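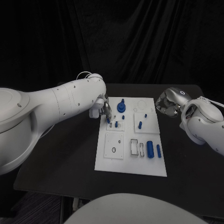

Jornada de puertas abiertas de Kiltus – preguntas frecuentes

Vamos contestando aquí lo que más nos llega al correo. Si falta algo, escribid y lo añadimos cuando podamos.

¿Cuándo es?
El jueves, de 10 de la mañana a 7 de la tarde. Última entrada a las seis. Después de las siete se apagan las máquinas y nos vamos a casa.

¿Dónde?
Nave de Kiltus, polígono Clollitz, entrada por la calle de atrás. La puerta principal es solo para camiones, por favor no aparquéis delante.

¿Cuánto cuesta?
Nada. Gratis con inscripción previa.

¿Y sin inscripción?
Si queda hueco en el turno, pasáis. Si no, a esperar al siguiente. El año pasado vinieron alrededor de 300 personas y hubo cola por la mañana, por la tarde casi nada.

¿Cómo van los turnos?
Grupos de 21 personas como mucho. Cada visita dura 56 minutos – charla corta, demostración de montaje y un rato para preguntar. Llegad un poco antes, el grupo entra junto y luego se cierra la puerta.

¿Qué se ve en la demostración?
Montaje con dos brazos. Un tablero blanco con los contornos de las piezas marcados, piezas azules (clavijas, cilindros, una especie de engranaje) y placas blancas con agujeros. La tarea va de poner cada cosa en su sitio. Lo que más gusta son las manos con dedos, aviso: todo el mundo quiere ponerse delante, dejad sitio a los bajitos.

¿Va todo solo o lo maneja alguien?
Depende del turno. En unos lo lleva una persona a distancia y en otros se lanza el programa que ha preparado Mensah. Lo decimos al empezar cada pase, y si se nos olvida, preguntad.

¿Y si falla una pieza?
Se recoloca y se vuelve a empezar. Puede pasar, es una demo en directo. No hay vídeo preparado de reserva.

¿Por qué piezas tan sencillas?
Porque lo difícil es el encaje. Una clavija que entra justa en un agujero obliga a acertar con la posición y con el ángulo, y también con la fuerza. A mano no te das ni cuenta de lo que haces, para un brazo hay que ajustar bastantes cosas.
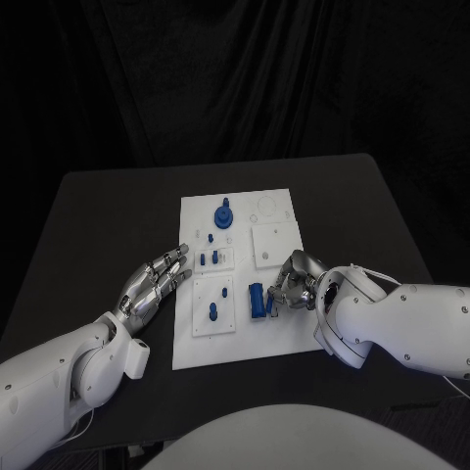 ¿Se pueden llevar niños?
A partir de 8 años y siempre con un adulto. Un adulto puede acompañar a tres niños como máximo. Los carritos se quedan en recepción, en la zona de máquinas no caben.

¿Se puede tocar?
Los brazos no. Ni siquiera parados. Al final de la visita sacamos un juego de piezas aparte para que probéis vosotros a montarlo con guantes gordos de invierno, que es más dificil de lo que parece.

¿Fotos?
Sí, sin flash. Vídeo también, pero los trípodes no, que estorban. En el taller de Skinilon (segunda sala) nada de fotos, es cosa suya y hay que respetarlo.

¿Qué hay en la sala de Skinilon?
Pinzas y repuestos, desmontados encima de un banco. Explican cómo se cambia un dedo averiado. Unos 10 minutos, incluidos en la visita.

¿Hace falta saber algo de robótica?
Nada. La charla está pensada para público general. Para gente del ramo hay un pase técnico a las 13, con más detalle y menos plazas – marcadlo en el formulario.

¿Hay que llevar calzado especial?
Zapato cerrado. Con sandalias no se pasa, lo sentimos. Las gafas de protección las ponemos nosotros, tambien para quien lleva gafas graduadas.

¿Es accesible en silla de ruedas?
Planta baja entera, sin escalones. El baño adaptado está junto a recepción. Avisad en el formulario y os guardamos sitio en primera fila.

¿Se puede comer allí?
Máquina de café y poco más. Hay un bar al otro lado de la rotonda, menú hasta las cuatro.

Somos un instituto, ¿podemos ir en grupo?
Sí, por la mañana. Un solo correo por centro, con número de alumnos y curso. Si sois más de 21 os partimos en dos turnos seguidos.

No puedo ir el jueves, ¿habrá otro día?
Seguramente en noviembre, sin fecha todavia. Lo pondremos en esta misma página.

¿Cómo anulo?
Respondiendo al correo de confirmación. Hacedlo, que hay lista de espera.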